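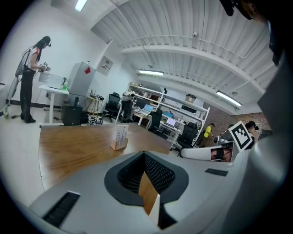

About us – Equipment planning

Dendell helps small manufacturers and labs plan and budget for robots. We work from one room in Skimedstead and have advised 116 sites so far, most of them buying automation for the first time.

We don't sell equipment and take no commission. A standard review takes 4 weeks. You get a costed list covering grippers, guarding, spares, training and floor space, with the running costs set out year by year. Leasing is priced alongside purchase.

Vasiliki Panagiotou leads the planning team. She joined from Stamatopoulos, where she ran the capital budget for 80 work cells.

Reviews for the next financial year are booked from March.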